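Forums News Reviews Marketplace Log in
Search this forum... Advanced

Budget for a second arm, or better things around the first one?

mill_and_wire
I would like to ask for opinions from people who already made this kind of purchase. We are a small team at Pullton and we work on kitchen tasks: taking things from a counter, putting them back on a shelf, opening and closing. Our money for the next period must be planned before December, and after that the list is closed and I can't move anything between the lines.

I have three quotes on my desk. Trarley offers another arm with gripper, with a warranty of 2 years. Bodin offers the same class of arm, cheaper, but the controller is a separate line in the quote and the training day is also separate. Sustier does not sell arms, they offer a package of wrist camera, cable guides and a spare gripper. The Trarley arm alone would take 70 percent of the whole budget. So it is nearly a decision between one big thing and several small things.

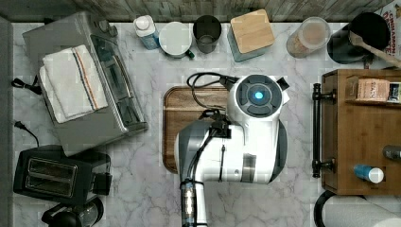
What makes me hesitate is that the arm itself was never our weak point. We lose our hours on cables, on the mounting, and on putting the counter back the way it was before every run. A second arm would not repair any of this. On the other side, my manager says that small things can always be bought later from the running costs, and an arm can't. He is right about that too.

tinbench
Buy the arm. I had the same discussion in my company and we took the small package. After it we had very nice cable guides and still one arm, and everybody waited for it. Your manager understands how money works in an organization. Large items only come when there is a planning round.

slowgripper
I disagree with tinbench. Waiting for the arm is a problem of schedule, and this depends on how many people you are. If you are three persons, a second arm will stand still on most days. Please tell us also if the second one would go to the same counter or to another table. If it is another table you must buy everything double: the oven, the boards, the cups, the shelf. These are cheap one by one, but I have seen that this line is always forgotten.

mill_and_wire
We are 3, so you guessed well. Another table is planned, yes, in the same room. I had put nothing in the budget for the objects, I confess. I thought "we take them from home". But if the two tables should be comparable then the objects must be the same model, and some of ours are not sold any more.

About the cables, I want to explain better. On our side we have a cable loop on top of the arm and another one that goes across the counter. It works, but every change of gripper means doing it again, and I never find the same length of loop twice. I asked Sustier if their guides fit our arm and they answered "in principle". I don't like this answer in a quote.
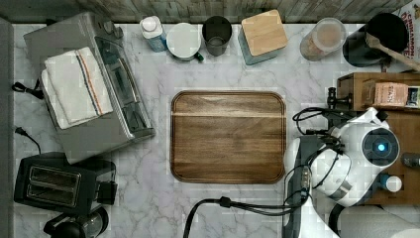
tinbench
"In principle" means that you will make the adapter yourself. Ask them to write the arm model into the quote, or to take the item back without cost. If they refuse, remove the line. Cable clips and tape cost almost nothing and you don't need a package for that.

For the objects: buy them now, and buy spares of each. Same color, same size. Put them in a box with a label.

mill_and_wire
Thank you, this is useful. I will write to them on Sunday evening so that it is the first message in their week.

The other open point is the wrist camera. The one we have is small and it is enough to find a handle or the border of a board. Printing on packages is difficult: large letters can be guessed, small letters not at all. For our next tasks we want to choose between similar boxes, so I think we need more. But the Sustier camera is heavier, and the weight must be taken from the payload. I could not find in any of the papers how much remains with the gripper mounted. 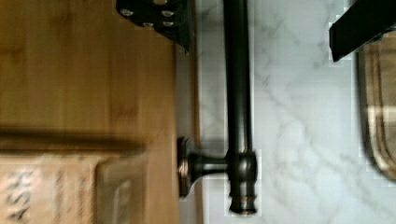
slowgripper
Then the payload question must come before the money question. Ask Trarley and Bodin for the value with gripper and camera together, in writing, at full reach. Sales people like to give the number for the empty flange — it is correct and it does not help you.

I would also ask myself if the text on the box must be read from the wrist. A fixed camera above the counter can be heavy, sharp, and cheap, and it takes nothing from the arm.

quiet_flange
Reading from above only works when the label looks up. On a shelf it often doesn't, so I would keep the wrist camera in the plan. But I would not buy it from a package. Packages hide the price of each part, and when one part is broken they want to sell you the complete set again. We had this with a gripper and it was an unpleasant month.

tinbench
Agree with quiet_flange, for once. And please compare the Bodin quote again with the controller and the training day added. With everything in one column I would be surprised if it is still the cheaper one.

mill_and_wire
I did it this morning. Bodin is still cheaper, but by much less than the first page says. My plan for the moment is the Bodin arm if the payload answer is good, two sets of objects for the tables, one single camera for the wrist, and cable clips from the shop. Nothing from the Sustier package except the spare gripper, if they sell it alone.

slowgripper
Leave a line for repair. Even a small one — if the line exists with some money in it, it is easier to make it bigger later.

mill_and_wire
Added. I will report when I have the answers about payload.

2 shares Reply Watch thread
Previous thread Next thread Back to Planning and Purchasing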